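Zestel Kitchen Bench, Set-up Guide
Section 4. Counter chores: preparing and running the simulated kitchen

4.1 What this section is for

With the Kitchen Bench you can test if your robot policy is able to do small kitchen work: pick up a jar, move a bottle, put a fruit in another place. All of this happens in simulation. Many customers write to us with one question, which is whether a machine can already tidy a kitchen counter without a person near it. Our answer is: sometimes, for short tasks, and with many failures. This section helps you to measure this for your own policy, so you do not have to trust our opinion.

Please read Section 3 (Installing the Arton runtime) first. If the runtime is not installed, the steps below will stop at step 2.

4.2 Before you start

You need:
- the Bench package, with the scene pack "Counter"
- a two-arm robot model, already loaded and calibrated in Section 3
- a policy file, or the Fokow teleoperation plug-in if you want to drive the arms by hand
- free disk space for the recordings

Note: The scene pack contains 290 counter layouts. You do not need to download all of them. For a first test, one layout is enough.

4.3 Loading the counter

1. Open the Bench and choose Scenes, then Counter.

2. Choose a layout from the list. For the first run we recommend a layout from the group "Jar, open space". In this group the target is the jar with the red lid, and the counter in front of it is free enough for the arm to come close.

3. Press Load and wait until the status line says Ready. The first loading is slow. The next ones are faster.

4. Switch to the overhead view and check that the jar, the teapot and the oil bottle are all standing on the counter.
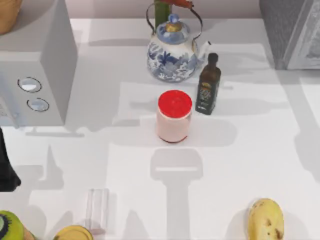
Figure 4-1. Overhead view of the counter. The target jar has a red lid. The shadow of the arm falls in front of it.

5. If an object is lying on its side or is partly sunk in the counter, press Reset Objects. Do not correct it by hand with the mouse. A corrected object keeps the old contact data, and then the score is not valid.

6. Save the layout under a new name before you change anything.

Caution: Leave the shadows switched on when you test a policy that was trained with shadows. We have seen policies which lose a large part of their success when the shadows are removed, and also the other way around. The arm's own shadow is a part of the picture that the policy receives.

4.4 Choosing the chore

The chore list is in the left panel. Each chore has a level from 1 to 3.

Level 1. One object, one movement. Example: lift the jar and hold it.
Level 2. One object, and a place where it must go. Example: put the jar next to the microwave.
Level 3. Two or more objects, in an order. Example: move the bottle away, then take the teapot by its handle.

1. Click on the chore. The target object gets a mark in the planning window only. The camera images are not changed by this mark.

2. Set the time limit. The standard value is good for Level 1. For Level 3 please double it.

3. Set the number of trials. We advise 100 trials for each chore. With fewer trials the result moves too much from one evening to the next, and you will believe in an improvement that does not exist.

4. Decide if the start positions are fixed or random. Fixed is useful for finding errors. Random is the only one you should report.

Note: The teapot chores are harder than they look on paper. The handle is thin, and a gripper that comes from the side can push the pot before it closes. In the Bartoš test set, which is delivered with the Bench, the teapot has the lowest score of all counter objects. A person takes a teapot without thinking. The policy must find the handle, come from a correct angle and stay away from everything that stands near.

4.5 Checking the close camera

Most failures which users send to us can be explained from the close camera. Spend some minutes on this part, also when the overhead view is fine.

1. Open the camera panel and select Close.

2. Play one trial at slow speed, without recording.

3. Stop it when the gripper comes into the view. Look for objects that hide each other. A bottle which stands in front of a teapot covers a part of it, and the policy may confuse where one ends and the other begins.
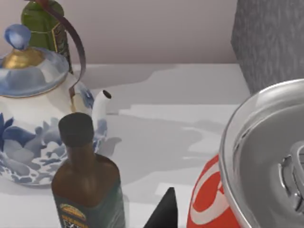
A crowded view is normal for a real kitchen, so please do not move the objects apart only to get a better number. If your policy can work only with wide empty space around every object, then it is not ready for a household, and it is better to know this now. You can still use the easier layouts for training. Keep them separate from the layouts for testing.

4. If the policy often touches a neighbor object first, open Contact Log and sort by Object. The object at the top of the list is usually the one which blocks the way.

5. For shiny metal and clear glass, compare the depth image with the color image. In our experience these materials give the most wrong distances. The Depth Noise slider lets you make this stronger or weaker. The value 0 is not realistic.

Caution: Do not change the position of the close camera between trials of the same run. The Bench will permit it, but the results cannot be compared after that.

4.6 Running the trials

1. Press Start Run. The Bench resets the counter before each trial.

2. Do not close the viewer during the first trial. After it, you can close the viewer to save memory, and the run continues in the background.

3. When the run is finished, open Results. Each trial has one of three marks: Done, Done with contact, Failed. "Done with contact" means that the chore was completed but the arm pushed something else on the way.

4. Read "Done with contact" separately from "Done". In simulation, a pushed glass costs nothing. At home it is a broken glass.

5. Export the table. One line is written for each trial, with the time and the reason for the end.

Note: Our own reference run for Levels 1 to 3 has 1,694 trials. The table is in the folder "reference". It was made in March with the older gripper model, so small differences from your results are expected. The best Level 1 chore in it reaches up to 97 percent. Please do not read this number as a promise for Level 3, where the same policy fails much more often than it succeeds.

4.7 Repeating a failed trial

1. In Results, select the failed trial and press Repeat. The same start positions are loaded again.

2. Compare the overhead view with the first image of the recording. The teapot, the bottle and the jar must stand in the same places. If they do not, the random seed was not saved, and you should go back to 4.4, step 4.
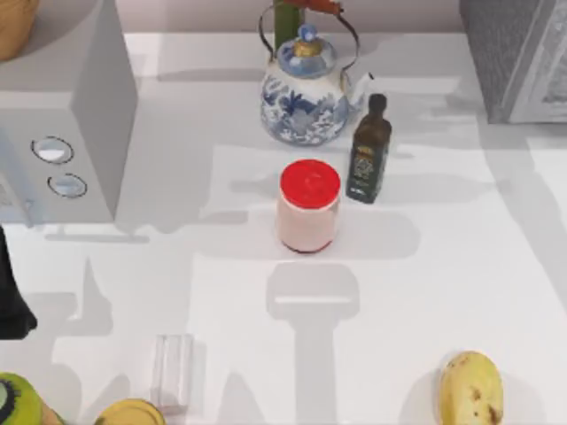
3. Start the trial in single steps with the space bar. Stop at the first movement that seems wrong to you and write down its step number.

4. Add a comment to the trial. The comment is exported together with the table, and our support will ask for it if you send us the file.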